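Stunivano Plastic Cutting Board with Raised Rim: A Long-Term Review

Posted 13 February 2008

I did not set out to have opinions about cutting boards. For years I used whatever was in the drawer, and when one got too ugly I bought another. Then last September our old wooden one split along a seam while I was rinsing it, and I went down to the Illik store on my lunch break and came home with this pale yellow plastic thing from Stunivano, mostly because it was the only one on the shelf with a proper rim. I've used it nearly every day since, so I think I've earned the right to go on about it a bit.

First, the rim, because that's why you'd buy it. It runs all the way around the edge, and it does two jobs. It keeps juice on the board (tomatoes, oranges, that pool that comes out of a roast chicken when you couldn't wait the ten minutes), and it keeps small stuff from skating off onto the counter. I'd say it's better at the first job than the second. Round things like peas and peppercorns stop dead at the edge, but anything light and stringy will still hop over if you get enthusiastic with the knife, and I do get enthusiastic!

The corners are rounded, and I like that more than I expected to. My last board had square corners and I caught my hip on it more than once when I left it sticking out over the counter. There's an oval hole at one end for your hand, big enough that I can get four fingers through with an oven mitt on, and it hangs nicely from a hook if you're a hook family. We're a lean-it-behind-the-faucet family, and it does fine there too.

Now for the surface. I cut with a big old cleaver-style knife that was scratched up long before I got it, and I'm not gentle. After five months there are fine lines all over the middle of the board but nothing deep. Beets stained it for a couple of days and then a paste of baking soda took care of it. Turmeric is another story. I have a faint orange cloud near the handle that I believe will be with us forever, and I've made my peace with it. If stains bother you, the same company makes a darker green one, and I'd go for that.

Where the board has really won me over is ginger. We go through a silly amount of it here, in tea all winter long and in a steamed fish that my family asks for every other week. I like to peel it right on the board and then cut it into the thinnest shreds I can manage, and there's enough room to let the peelings collect on one half and pile the shreds up on the other. When I'm done I tip the scraps straight into the trash, scoop the good stuff up with the flat of the knife, and that's the whole cleanup. On the narrow Nimach board I had before the wooden one, I was forever picking bits of skin out of the pile. 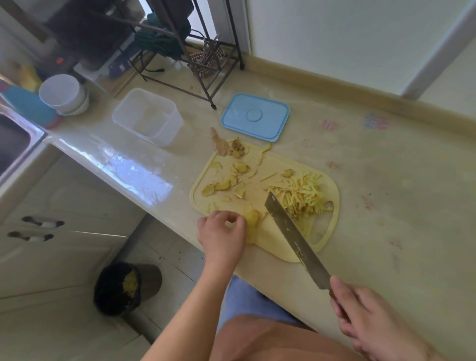
Cutting the ginger, with peelings to the left and shreds to the right.

A few complaints, so you don't think I'm on the payroll. It slides. On a slick countertop like mine it will creep away from you when you push down hard, and I keep a damp dishcloth folded under it for anything tougher than a cucumber. For the price they could have put rubber feet on it. The rim also gets in your way when you want to push chopped onions straight off the edge into a pan; you have to lift and tilt, and a few always stay behind. And the inside corner where the rim meets the flat part holds on to garlic skins like you wouldn't believe. An old toothbrush gets them out.

I run it through the dishwasher on the bottom rack, and it came out very slightly bowed one time, after I'd wedged it in next to the lasagna pan. It had flattened out again by the next morning, but I stand it up by itself now.

I've also tried the Solís board my sister swears by. It's heavier and stays put much better, but there's no rim at all, and at nearly double the price I didn't feel like I was missing much.

Would I buy it again? Yes, and in fact I picked up a second one for raw meat, so we have 2 of them leaning behind the faucet now. Get the larger size if your sink can take it.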